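ok the great kitchen declutter is officially on. I gave myself one July afternoon, a playlist and a bag of pretzels. Thread, because I need witnesses 🧵

Rule one, stolen from my friend Zerrin Avcı: you don't sort inside the cupboard. Everything comes out onto a table where you can see it, and nothing goes back just because it used to live there.

I started with the stuff I reach for every single day. Pot, spatula, colander, the plate, the toaster oven. If I can cook a normal dinner with that, then what on earth is the rest of it doing in my kitchen??
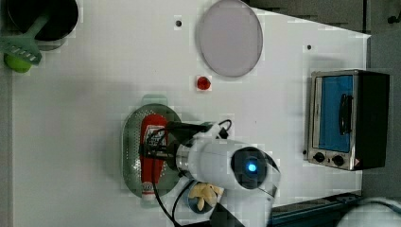 Ketchup in the colander, spatula in the pot. It's a system, don't @ me

Can we talk about how much green I own though. I never set out to have a green kitchen! One colander and one slotted spatula later and apparently I have a color scheme.

The lavender plate stays forever. It's big enough for pancakes AND the fruit, and it's the only plate my sister asks for by name (she calls it Grandma).

Ketchup question for the group: fridge or cupboard? I'm fridge. Armindo Cunha has been cupboard his whole life and will not hear a word about it. We've had this argument at three separate barbecues.

Things leaving the house so far: a garlic press I hate, two lids that fit nothing, a melon baller, and 11 takeout soy sauce packets that had fused into one unit.

Also a whisk with a bent wire that I've been "meaning to fix" since my last apartment. Goodbye, whisk — you were never that good at eggs anyway.

Colander tip for small kitchens: get an oval one if you can. Mine slides into the narrow shelf next to the stove and the old round one never did. I used to keep that thing on top of the fridge and it fell on me. Twice.

Next up is the spice drawer and I'm scared. I know for a fact there are two open jars of cumin in there and I'm about to buy a third. Going in after dinner, will report back.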